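FOR IMMEDIATE RELEASE

Grakwood opens tidying course for the small things at home in Gatbridge

GATBRIDGE, July 24, 2025 – Grakwood, the home organising studio on Skerkham Street, is opening registration for a new evening course about the objects which are most difficult to put in order: loose cords, pieces of fabric, spare pillows and everything else that has no fixed place in the house.

The course is called One Bin at a Time and it starts in September. It has 12 lessons of 90 minutes and it costs $149 per household, with the workbook and one plastic bin included in the price. Two adults from the same home can come together on one registration.

Most tidying advice begins with the wardrobe or with the kitchen cupboards. Grakwood chose another beginning. In the studio's experience, people usually know where their coats and plates belong. The trouble is in the drawer beside the phone charger, the basket behind the door and the chair in the bedroom that nobody can sit on any more.

"When we visit a home, the family often shows us first the big cupboard, and the big cupboard is fine," said Ottar Viklund, founder of Grakwood. "Then we open a small drawer and there are cords from many years, all in one knot. Nobody wants to begin there. So we begin there together, in the first lesson, with a cup of tea."

Each lesson is built on one table and one bin. Participants bring a bag of mixed things from home, empty it on the table and sort it in their own tempo. What stays goes in the bin, cords apart from other items. Soft things are laid to the side, to be folded when the hard objects are finished. What is left in the bag at the end goes home again, or it can be put on the swap shelf near the entrance.

Cords have two full lessons. The first is for finding out which device every cord belongs to and for writing a label. The second is for coiling – wide loops for thick cords, a loose figure eight for thin ones – and for choosing a container where the loops can lie without being pressed. Participants are asked not to use tight rubber bands, which can mark the outer cover.

Textiles are taught by Khairul Sutanto, who worked for many years in a curtain and cushion workshop before he joined Grakwood in March. His lessons treat patterned remnants, pillowcases without a pair, and pillows which are still good but not in daily use.

"A small piece of cloth is difficult to throw and difficult to keep," Sutanto said. "People ask me for a folding method, and I will teach one, of course. But first I ask them to open the cloth flat and to say aloud what they want to make from it. If there is no answer after a minute, it can go to somebody who sews."

The course was tried in the spring with 19 households from Gatbridge and the nearby villages. After the trial, Grakwood made several changes. The lessons became shorter, the workbook received larger print, and the lesson about paper documents was moved to a separate day, as many participants found it too tiring in the evening. The lesson about pillows and bedding, which was planned as optional, is now a regular part.

The bins and the shelf boxes for the course are supplied by Sveinbjörnsson, a family shop for household goods on the same street. Participants who want more of the same bin can order it there during the course. There is no obligation to buy, and shoe boxes or old baking tins from home are equally welcome in the lessons.

Each group has up to 30 participants. The room is on the ground floor and has a step-free entrance, and there are chairs at every table for those who prefer to sit. Tuesday groups meet in the evening. A daytime group will be added if there is enough interest, so people who prefer the day are asked to write this on the registration form.

Registration is possible in person at the studio during opening hours or by telephone. Payment can be made in two parts. A household that must cancel before the second lesson receives the money back, except for the price of the bin if it has been used.

About Grakwood

Grakwood is a home organising studio in Gatbridge. It offers home visits, group courses and help with packing before a move. The studio is owned and led by Ottar Viklund.

Media contact

Ottar Viklund, Grakwood, Skerkham Street, Gatbridge. Interviews with the teachers and visits to a lesson can be arranged through the studio.

– ENDS –

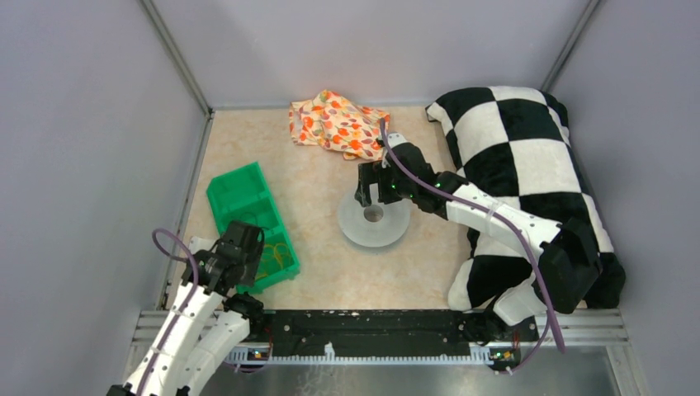 Thin yellow-green cords in a bright green plastic bin, with a piece of patterned fabric at the rear of the tabletop.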